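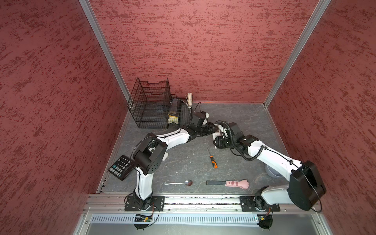 9 min read

4.2 Crumb and stain visibility on patterned tabletops

The first part of the study dealt with plain tops in white, black and oak. We now turn to tops with a printed or molded pattern. These are often sold on the claim that they hide dirt between cleanings. Tomar and Vi (our first pilot, run in the Stikberg canteen) found that diners rated a speckled top as cleaner than a plain white one even when both had been dirtied in the same way. The pilot did not separate the effect of the pattern from the effect of the base color, and the present section tries to do so.

We used gray as the base color for all patterned samples. A gray top with a faint white stone vein, of the general type seen in Figure 3, has low contrast between pattern and ground, and a viewer standing at normal height may not notice the pattern at all. The second type was a dense speckle in dark and light gray. The third was a plain gray with no pattern, used as the control. The surroundings of a tabletop also matter. Strong wall colors such as red can change how a neutral gray is judged, so all sessions were held in the same room at Skiststead with off-white walls and the blinds closed. Light at the table was held at 400 lux.

Soiling was applied by hand from a fixed recipe: dry bread crumbs, ground coffee, and diluted tomato sauce left to dry overnight. Kuldeep Joshi prepared all of the samples and took no part in the rating sessions. Each sample was soiled at a light, medium or heavy level. The crumbs were sieved before use so that no large pieces gave the level away.

We recruited 53 raters from the staff of two office buildings served by the same canteen company, Grovine. Raters stood at a line taped to the floor, looked at one sample at a time, and marked how clean it seemed on a printed scale. They were then asked whether they would put a sandwich down on it without a plate. This second question was added in August after early raters said the scale felt abstract. Ratings collected before the change were kept in the main analysis but left out of the sandwich analysis.

At the light level, the speckled top was rated cleanest and the plain gray top least clean. The veined top fell between the two but much closer to the plain one. Raters who were asked afterward to describe the veined top often called it plain. At the medium level the order was the same and the gaps were smaller. At the heavy level we saw no reliable difference among the three.

Type of soil made more difference than we had expected. Coffee was hard to see on the speckle and easy to see on the other two. Dried tomato sauce was easy to see on everything. Bread crumbs gave mixed results, and Faith Mugo, who ran most of the sessions, noted that several raters bent down to look along the surface when crumbs were present. The protocol did not forbid this and we did not correct for it.

Answers to the sandwich question followed the scale closely for coffee and crumbs. For tomato sauce they did not. Many raters gave a fair score to a lightly stained top and still refused to put food on it. Tyagi reports a similar split for cutting boards.

The samples were new and unscratched. A worn top may hold soil in ways that ours did not, and section 4.3 repeats the coffee condition on tops taken out of service.

Related items
Wiping frequency in shared lunchrooms (Liao)
Does a tablecloth change how much we spill?
Tray color and perceived portion size
Lighting levels in staff canteens: a short survey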